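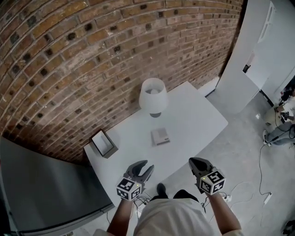

4.2 Visitor counts at the Fevdale kiln site

The regional plan credits the Fevdale brickworks with 3386 visitors in July. We doubt it. The figure comes from a gate counter that also logs staff and delivery drivers, and our own tally over 30 mornings never passed 200 a day before noon. Claims about the "restored character" of such places deserve the same caution. A curved red-brown brick wall with a white table and lamp set against it (Figure 4) may please a guest, but it says little about age, and the Onuoha survey scored rooms of this sort as heritage on looks alone. Provura's brochure repeats those scores without a source. Until the counter is moved past the staff door, we leave Fevdale out of the totals in Table 2.

Figure 4. Table and lamp by a curved brick wall.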